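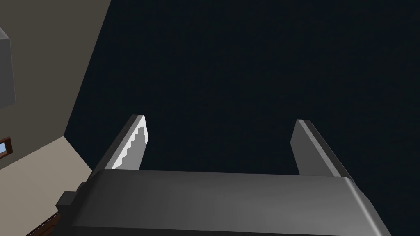 Wednesday, August 26, 2020

The water bill came on Monday and it was $70 more than the last one. I read it twice at the kitchen counter, then went out to look at the meter. With every tap in the house shut off, the little dial was still turning.

I called Skallow, the utility. The woman on the phone said we had used 3,000 gallons more than in the same period last year. She told me to check the toilets first. I put food coloring in both tanks and waited. Nothing showed in the bowls.

So it was outside. We have an old irrigation line that runs from the house to the back fence along MacAulay Street. The people before us put it in and I have never had a map of it. I walked the length of it after dinner and found a soft patch near the lilac – grass greener than the rest, ground giving a little under my shoe.

Afshin Hashemi from two doors down lent me his trenching shovel. I dug for an hour and found a cracked elbow with a root pushed up against it. The part cost next to nothing. The glue has to sit overnight, so the line stays off until tomorrow.

Skallow will adjust a bill once if you send in proof of a repair. I kept the receipt and the broken elbow. The form is 2 pages long and asks for the meter number, which I still need to go out and copy down.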